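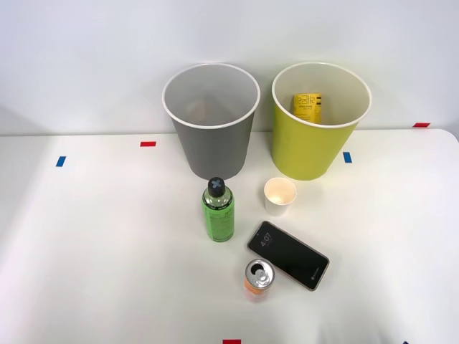

What does Drallance do?
Drallance teaches households, schools and small offices to sort their waste at the point where it is thrown away. We supply the bins, the printed guides and the instruction, and we return after the first season to review how the sorting is going.

About Drallance

Drallance was established in Firdale as a training service for building managers and now works with 125 member sites. Our office and teaching room are on Niskanen Street. The organization is directed by Oona Seppälä, who joined as an instructor and was appointed to her present position in March.

Our Approach

Instruction is given at a table, with ordinary packaging. Participants handle cartons, drink bottles and paper cups of the kind they use every day and decide which bin each one belongs in. Gray and yellow-green wastebaskets of matching size and shape are used for this work, so that color is the only difference a participant has to learn. Groups are limited to 12 persons. Questions about local collection rules are answered from the current Firdale schedule, a copy of which is given to every participant.

Empty bottles should be drained and capped before sorting. Bottles that still hold liquid are set aside until they have been emptied.

The Rultimetti Course

Our principal course, Rultimetti, consists of three sessions and is offered to schools from the third grade upward. A shorter version is available for office staff. Both include a set of desk-side bins, which remain with the site when the course ends. The registration fee is $300 per site and covers all printed materials.

Schools within the Firdale district may apply for a reduced fee. Applications for the coming school year are accepted from July 1, 2026, and are reviewed in the order received.

Visiting Us

The teaching room is open to visitors by appointment. Replacement bins and additional guides may be collected from the front office during business hours.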